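Is my Plallarico cel stuck to its background for good?

Asked by Hanne Harju, 9/26/22

Bought a production cel from the old Tusby cartoons. The paint has bonded to the background in two spots. Can I peel it, or do I frame it and act sophisticated?

Paavo Kuusisto
Don't peel. I did that once and now own a duck with no face – a rare variant, I tell people. Ask a paper conservator.

magpie19
hair dryer

Paavo Kuusisto
Please no hair dryer. Frame it with a spacer so the glass stays off the paint, and hang it out of the sun. 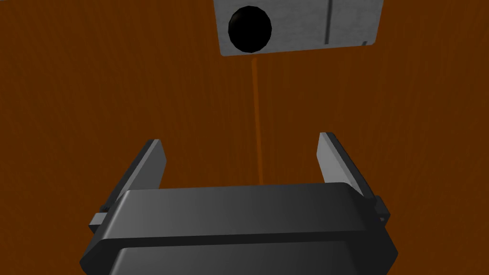
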